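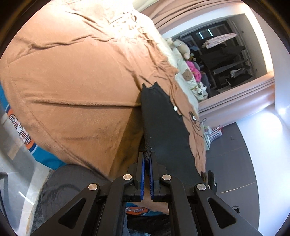 When does the new declaration time apply at Oltstead?

From the first Tuesday meeting in May, declarations for all races at Oltstead close at 10 a.m. on the day before racing, an hour earlier than at present. The change covers jumps and flat cards alike. Entries are unaffected and still close at noon, five days before the meeting.

Trainers who declare by telephone should note that the line is staffed from 8 a.m. and that calls waiting at 10 a.m. will be answered, but only if they were connected before the hour. Online declarations are stamped when they reach the server. A form left open on screen and sent a minute late will be refused, and the horse will be treated as not declared.

Jockey bookings may be added until 1 p.m. After that a change of rider needs the agreement of the stewards and carries the usual charge. Mirjana Živković in the racing office asks that apprentices' allowances be checked at the time of booking. Several claims were wrong last season and the corrections missed the printed card.

Going and watering

The track rode good to soft at the last meeting, with softer ground on the inside of the back straight. The running rail there has been moved out by 2 metres and will stay out until the next inspection. Race distances on the round course increase slightly as a result. The mile race, for instance, will be run over 1448 metres plus the rail adjustment only if the lower start is used; otherwise the full distance applies. The start in use will be shown with the going report.

Haris Vasić will walk the course at 7 a.m. on race days and the report will be posted by 7.30. Stick readings are taken at the same points each time, on the racing line and one pace either side of it.
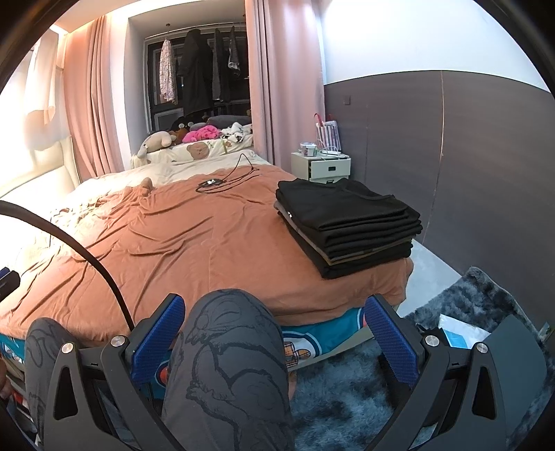
Folded and ready.

Stabling and colours

Box allocation at Oltstead is now by order of declaration within each yard. Runners from Lalham and further out have first call on the overnight boxes. There are 50 of these, bedded on shavings; paper is available if asked for at declaration. Hay is not supplied. Passports go to the stable office on arrival and horses without one will not be unloaded.

Owners registering new colours should send the form to Eleni Kos before the end of the month. Colours that lapse are held for one season and then released. The two-horse partnership that owns Janevski has changed its cap from quartered to plain black, and the old cap may not be worn from the next meeting.

Handicap marks

Sanunau goes up 4lb for the win in the staying handicap. Krum Todorova, who trains the mare, has entered her again over the same trip. Under the penalty rule she would carry the extra weight only in races that closed before the new mark was published.

Membership of the owners' and trainers' association stands at almost 160. Renewals are due by the end of May. Forms can be had from Drita Zupan at the racing office, or from the weighing room between races.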